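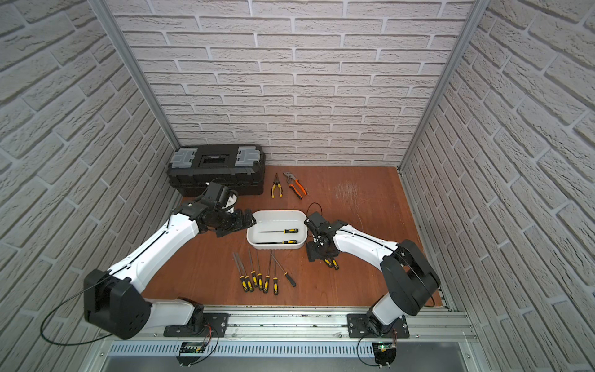
How often should a garden hoe be sharpened?
Once a month while you are using it, and again before it goes away in November. On stony ground do it more often. A hoe that skids over weeds is already blunt.

What you need
A flat file, a wire brush, a rag, a little linseed oil and a vice or a firm bench edge. Wear gloves.

1. Brush off the soil and wipe the blade. Dried clay clogs a file quickly.

2. Clamp the hoe with the bevel facing up. If you have no vice, kneel on the shaft and rest the blade on a block of wood.

3. Find the old bevel and follow it. If it has worn away, hold the file at a shallow angle and keep to that angle.

4. Push the file away from you along the edge, then lift it off and bring it back. Dragging it backwards wears the teeth. Seven strokes are enough for a hoe that is looked after - a neglected one may take 70.

5. Turn the blade over and take off the burr with one light pass, file held flat.

6. Wipe with oil and hang the hoe up.

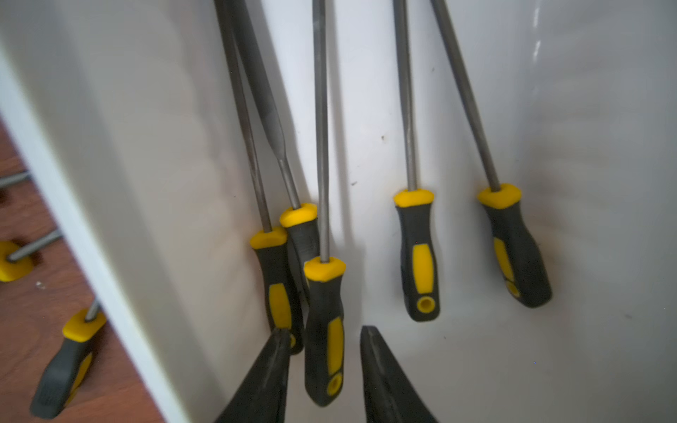 Files with black-and-yellow handles, stood upright.

Store files so that the teeth don't rub together. Chalk rubbed into them before use helps stop filings sticking.

Spades are done in the same way, on the front face only. Mihret Tekleab leaves hers a bit blunter for the heavy soil at Warnow, and they chip less.

Page last checked 8th September by Eldana Lemma.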